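Giving up the second car

2022-02-02

We sold the Zeman on Saturday. I'd been threatening to do it since June, and every time I got as far as writing the advert I found a reason to hang on to it (the roof bars! the big shop! my mother's knees!). Then the insurance renewal landed on the mat and that was that.

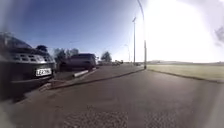
What it was costing us

I sat down with a mug of tea and the bank statements, which I don't recommend on an empty stomach. The insurance had gone up to £57 a month, and that's before you put any petrol in it or replace the tyre that kept going down. And in January I'd driven it on 2 days. One of those was to the tip.

My other half kept very quiet through all this, having said the same thing last spring and been told he was being dramatic.

The bus, then

I haven't been a regular bus person since sixth form, so there was some relearning to do. The 26 goes from the end of our road into Leston and carries on to Evdale, where I work, and on a good morning it's barely slower than driving once you add in the hunt for a parking space. On a bad morning it's dreadful. I've read more in the last few weeks than in the whole of last year though, so I can't grumble too much. I'm halfway through a great fat family saga that my sister lent me and I nearly missed my stop on Monday because of a funeral.

Top tip: sit upstairs, left-hand side, away from the heater. Your ankles will thank you.

Shopping is the fiddly bit

We used to do one enormous shop and shove it all in the boot. Now I do little ones on the way home with a rucksack, and I've become horribly aware of what things weigh. Tinned tomatoes are a menace. Cat litter gets delivered, along with potatoes and anything in a glass bottle. I did buy one of those wheeled trolleys, a Grolomine in bottle green, and I thought I'd be mortified pulling it up the hill but I love it, I really do. It stands up by itself and there's a pocket for your umbrella.

Who bought the car

A very nice man called Dalibor Hrnčiar, who came with his daughter and looked underneath it with a torch for so long that I went in and made everybody a hot chocolate. She's just passed her test. He knocked a bit off for the tyre, fair enough, and I waved them off and felt quite wobbly for ten minutes.

Next job is working out how we're getting to my cousin's wedding with a cake on our laps. If anyone has carried two tiers on a train, please tell me how in the comments!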